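Zavcombe repair library, June update for the Goseo small grants people. Short one this time, sorry – Pacita Navarro has the longer notes if you need them.

Spent so far: 2,000 on shelving, the sewing machine service and the front door lock. 300 left for leaflets. Receipts scanned, will send seperately.

Lending is going well. Drills and the carpet cleaner are out nearly all the time, ladders less so. Late returns still a pain. Hordiienko printed new loan cards for us at cost, much clearer than the old ones, and people do seem to read the due date now.
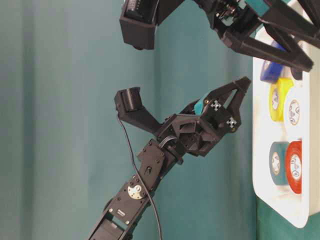

*White tray and tape rolls.*

Mending evenings – moved to 6:30, better turnout. Two new menders signed up, both good on zippers. Still no one for lamps, so lamps are on hold.

Problems: the Ullex booking page double books if two people click at the same time. Reported it 3 times. Using the paper diary untill it's fixed.

Next: leaflets out, summer hours on the door, quote for a second carpet cleaner. Would like to talk about moving the leftover money over to that if the rules allow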